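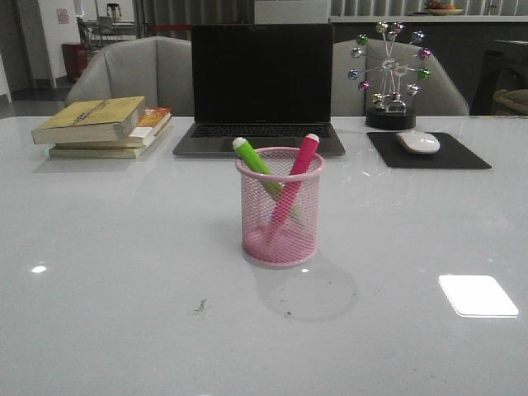
Desk-tidying arm back at work after cable swap

March 12, 2023

If you've been up to the first floor at Forow lately you'll know the tidying arm has been having a bad time of it. It would reach out for a pen, stop halfway, think about life for a few seconds and then go back to its parking spot with nothing to show for it. Well, it's running again! I sat in on most of the repair (I brought the biscuits, I wasn't much other use) and said I'd write it up.

The arm went in during January, bought second-hand from Jokmont, and it had done 800 hours by the time it started playing up. Godfrey Bakilana, our maintenance lead, first thought it was the glossy white top. The ceiling lights bounce off it and leave a bright patch, and the fixed camera has been fooled by that sort of thing before. So he turned the exposure down, ran the test again, and got exactly the same sulk at exactly the same point.

That pointed to the wrist. Every time the last joint turned past 80 degrees the signal from the fingers dropped out, and when he took the cover off you could see why, even I could. The cable had been clipped a bit too tight when it was fitted and the outer sleeve had rubbed through on the edge of the bracket. Imani Kashindye had a spare from Yordanov in the cupboard (she keeps two of everything, bless her) and the swap itself took 19 minutes, with most of that spent hunting for the small hex key. The new one has a proper loop of slack in it and a rubber grommet where it passes the bracket.

Then came the bit I liked best, setting it all up again. You can't just plug the thing in and walk off. The fingers have to be zeroed, then the camera has to be lined up with the table all over again, and after that you lay out ordinary desk stuff for it to practise on. For this round it's the pink mesh pen holder at the front with the green and magenta markers in it, the laptop at the back, three books in a pile, a white mouse on its mat and the little Ferris wheel with the coloured gondolas, which I'm very fond of.

The pen holder is the awkward customer. Mesh is hard going for the camera, as it can see the markers through the sides as well as sticking out of the top, and it sometimes can't make up its mind where a pen begins. Godfrey has told it to look only above the rim, and he's dropped the closing speed to 300 on the Flerell controller so it doesn't knock the whole lot flying. The Ferris wheel is strictly look, don't touch. It's marked as a keep-out area and it's staying that way if I get any say in it.

Two small requests from Imani. Please give the tabletop a wipe before the morning run, as little specks and scuffs do show up on that finish and the camera likes to treat them as things to be picked up. And if you nudge the camera bracket, even slightly, tell her or Godfrey so they can line it up again before the next run. The wrist cover comes off again at the end of the month for a look at the new sleeve.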